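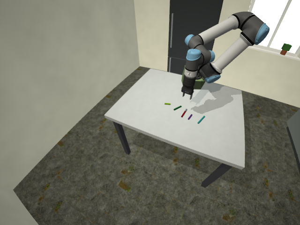
Home cooks wanted for the Elbridge supper kitchen

Do you cook from what's in the cupboard and love it when a meal comes together from odds and ends? We'd love to hear from you! Elbridge is looking for 14 home cooks to test recipes for our winter collection, starting in November.

The theme is one-pot suppers: lentil stews, barley broths, bean bakes, anything that can sit on the hob while you get on with your evening. You don't need any training. We want people who cook at home most nights and will tell us plainly when a sauce is too thin or a method makes no sense.

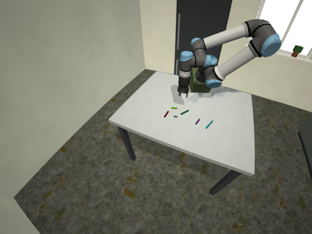

Each tester gets five recipes to cook in their own kitchen, with a feedback sheet for each. You won't need a big kitchen or fancy kit - a decent pan, a sharp knife and a bit of clear worktop will do. A plain white table like this one would be a luxury for most of us, and I've rolled out many a dumpling on an ironing board. If your oven runs hot or your scales are ancient, tell us on the sheet, as that's useful too.

What we ask of you

Cook every recipe once as written before you start swapping things (I know, it's hard). Note the timings, what you paid for the ingredients and what the people at your table thought. Children's opinions are very welcome, however blunt.

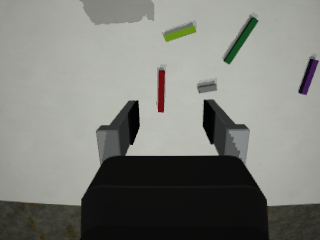 We also hold 2 group tastings at Wolde Hall, both on a Tuesday at 6.30pm. Bring a portion of your favourite from the set and a tub for leftovers. The last tasting went on well past nine and ended in a long argument over whether dried mushrooms belong in a cottage pie. I say yes!

What you get

Your ingredients paid for, up to £21 per recipe, a copy of the finished collection and your name in the back if you'd like it there. We can cater for vegetarian and vegan testers, and there's a small gluten-free set. Sorry, we can't manage nut-free this time.

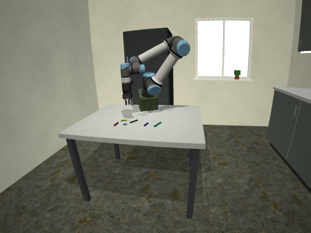 To apply, send us a few lines about what you cook in an ordinary week and the last thing that went wrong. Tell us about any allergies and whether you can get to Wolde. You can leave your note at the Elbridge office or use the form on our contact page. Please put "Winter testers" at the top so it reaches the right pile.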